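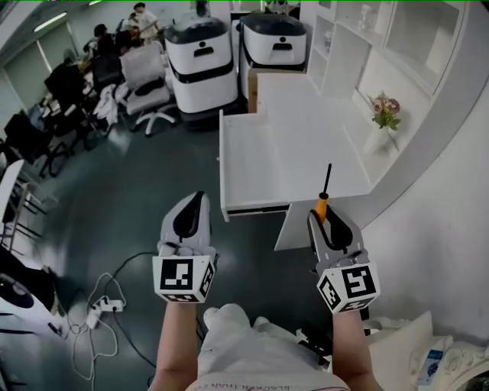 Chapter 4
Gathering Demonstrations by Hand

In this chapter
4.1 What counts as a demonstration
4.2 Hand-held grippers and teleoperation
4.3 Planning a collection session
4.4 Labelling and sorting
4.5 When to throw a recording away
Review problems

Chapter 3 treated the training set as something already sitting on a disk. We loaded it, split it and fitted a policy to it. For most of the methods in this book that is a fair way to learn the mathematics, but it skips the part of the job that takes up the most hours. Somebody has to pick up the screwdriver, and then pick it up again from a slightly different place, until there are enough examples for the model to learn from.

The running case for this chapter is the desk task. A person wearing a head camera holds a gripper in each hand and does small jobs at an office desk: opening and closing a drawer, passing a tool from one gripper to the other, putting the tool away. The grippers are squeezed by hand and have no motors. Each carries a cube printed with black square markers, and the software uses those markers to work out where the gripper is and which way it is pointing whenever at least one face can be seen clearly. The policy trained on these recordings will later run on a pair of robot arms fitted with fingers of the same shape.

4.1 What counts as a demonstration

A demonstration is one attempt at one task, from a defined start to a defined end. For the drawer task, the start is both grippers held still above the desk and the end is both grippers held still again with the drawer shut. Everything between those two points belongs to the demonstration, including hesitations and small corrections.

Each demonstration is stored as three streams:

the video from the head camera
the position and orientation of each gripper, worked out from the markers
the opening of each pair of fingers

The streams must share one clock. If the finger opening is recorded a fraction of a second behind the video, the policy will learn to close its fingers too late, and the fault is hard to find afterwards. Section 4.4 gives a simple check: tap the two grippers together at the start of every recording and confirm that the tap falls at the same moment in all streams.

Note that the operator's reasons are not recorded. The data may show a gripper moving to the left of a screwdriver before closing on the handle. They don't show that the operator did this to keep the shaft clear of the other gripper. The policy has to recover that pattern from many cases in which the same thing was done, so operators should agree on how a task is done before they start.

Worked case: the Pathirana set

Shafiq Biswas and Rokeya Fakir collected the first version of the Pathirana set in July, with the aim of recording 2000 demonstrations of a tool handover. They worked in turns, and each had a settled way of doing the task. Biswas took the tool by the middle of the handle. Fakir took it near the end, which left more room for the receiving gripper. Both ways worked well for a person.

The policy trained on the combined set did poorly. It tended to close its fingers somewhere between the two grasp points, too far along for one handover and too short for the other. Training on 500 of Fakir's recordings alone gave a better result than training on everything. The pair then wrote a one-page protocol, fixed the grasp point - near the end of the handle - and recorded the rest of the set again.

Two points from this case come up again later in the chapter. A larger set is only useful if its parts agree with each other where they need to. They should still differ in other ways: the tool should start in different places, the operator should stand at different distances from the desk, and the light in the room should change from session to session.

How much is enough?

There is no general rule. The drawer task reached a steady success rate with around 500 demonstrations, while the handover needed far more. A practical method is to collect in batches, train after each batch and plot the success rate against the number of demonstrations. Problem 8 at the end of the chapter asks you to do this with the supplied data.

Before going on to Section 4.2, check that you can explain the difference between a recording, a demonstration and a task. The three words are used strictly from that section onwards.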